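Call for participants: household food storage and waste diary study

Reference: Anghel 111
Posted: 2018-07-02

The Anghel study records how food is stored, moved and discarded in private homes over a four-week period. Adults in the Skendomley area who do most of the food preparation in their household are invited to apply. Data entry begins in August.

Background

Figures on household food waste usually come from one of two sources: sorting of collected trash, or recall surveys. Sorting gives reliable weights but says little about why an item was thrown out. Recall surveys give reasons but tend to understate quantity. Anghel uses a daily written diary combined with kitchen scale readings. A pilot round produced 1,462 diary entries, of which 1,123 were complete enough to analyze. Most incomplete entries lacked a storage location or the date the package was first opened, and the diary form has been revised to ask for both on the first line.

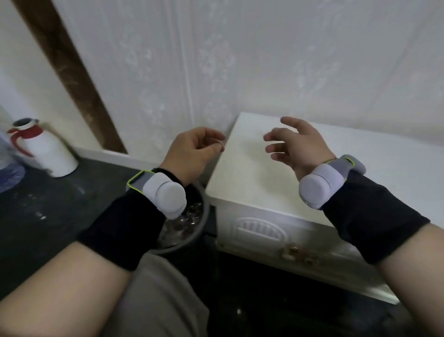
What participants do

Each participant weighs and records every food item discarded from the home, including leftovers, peelings and items past their printed date. Liquids poured down the drain are recorded by volume. Meals eaten outside the home are excluded. An entry takes two to three minutes. Participants also complete a storage inventory on the first and last day, covering the refrigerator, freezer and dry goods.

A digital scale, a measuring jug and paper diary sheets are supplied by Dutora, which manages the fieldwork. Entries may be made on paper or in the Flumo web form, but the same method must be used for all four weeks.

Eligibility

Applicants must be 18 or older, live in a household of one to six people, and expect to be at home for at least 24 of the 28 diary days. Households that compost may take part. Homes where meals are prepared commercially are excluded.

Payment

Participants receive $600 in two equal installments, the first after week two and the second on return of the scale and the closing inventory.

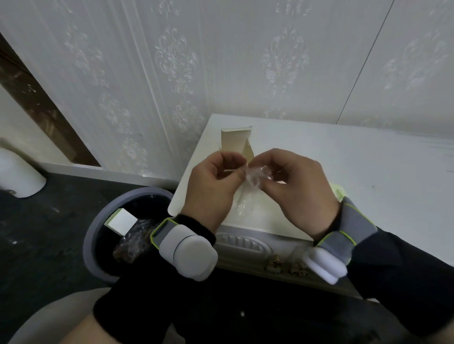
Do I need to change how I wrap or store leftovers during the study?

Please keep to your normal practice. The diary has a column for the type of covering or container used, and any change you make for your own reasons should be noted there.

How to apply

Send your name, street address, household size and preferred diary method to Telma Painemal, Fieldwork Coordinator, Dutora, Skendomley office. Applicants will be contacted by mail whether or not they are selected.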